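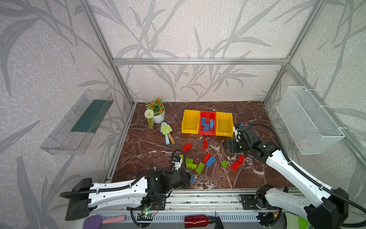
Figure 1. Marble-look tabletop with white veining, against leaf-print wallpaper.

Do printed surfaces make a room feel calmer?
Second-year project, Interior Materials, Grasville College

1. Why we picked this

Walk into any showroom and you will be told that leaf patterns are calming. The Piris catalogue says it on almost every page of its spring range. We wanted to know where the claim comes from, and whether anyone who sells it has tested it. Our tutor warned us that the answer might be dull. It was, a bit.

2. What we read

Most of the articles we found point back to studies of real plants or views through real windows. A printed leaf is a different thing. Only a few dealt with wallpaper at all, and those mostly asked people whether they liked the pattern. Liking a wall and being calmed by it are treated as the same thing far too often — we did it ourselves in our first draft and had to rewrite the section.

3. What we did

We used two study rooms in the Jayasinghe building. They are the same size and face the same way. One kept its plain painted walls. In the other we hung a grey leaf-print paper on the long wall, which took most of an afternoon in April and more paste than we had planned for. Students who booked either room were asked to fill in a short form on leaving, with 13 questions about noise, light, mood and how well they had worked. The walls came up in only one question, placed near the end so as not to give the game away.

We left out forms that were less than half finished. By the end we had around 400 usable ones.

4. What we found

Very little. People in the papered room rated themselves slightly calmer, but the gap was smaller than the gap between morning and evening bookings in the same room. Those who said they liked the paper also gave better scores for light, chairs and heating, none of which we had changed. We take that as a sign that a good mood spreads across the whole form.

Several people wrote that the pattern was "busy". One asked for the old wall back.

5. Problems

Students chose their own rooms, so the two groups may differ in ways we can't see. Word of the project got round the building quite early. The Plinov mood scale, which we borrowed for the first part of the form, was written for offices and some of its wording puzzled people. We also had no measure of anything except what people told us.

A stronger version would assign rooms by lot and run through a whole year. It should also try a plain coloured paper, which we could not afford, to separate the effect of the leaves from the effect of a fresh wall.

6. Where that leaves the claim

We would not repeat it to a client. Leaf paper is fine if you like leaf paper.

Filed under: Student work / Surfaces and finishes

Search projects Go

Contact the department | © Grasville College | Back to top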